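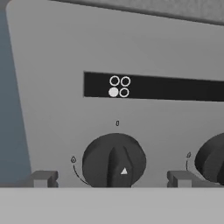
Plilwood levee realignment -- anyone read the new plan?

sulln_creek
The county wants the Sullness levee moved back 200 feet behind Ibarra Road. Comments close in October.

gravelpit22
Read it. 3 houses bought out, down from 5. Good change.

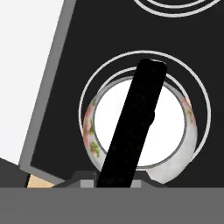
Bowl on the cooktop

sulln_creek
Good unless you farm the wet side. We lose 22 acres.

Plindow_east
The old line floods us every spring. I'd take the setback.

gravelpit22
Same. The pump station stays put too.

sulln_creek
Easement payment is one time only -- that doesn't cover a lost crop every few years.
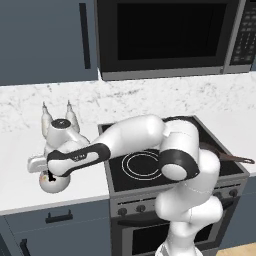
Stove and white counter, arm reaching left

Plindow_east
Then put that in your comment. The form is at the Plilwood office.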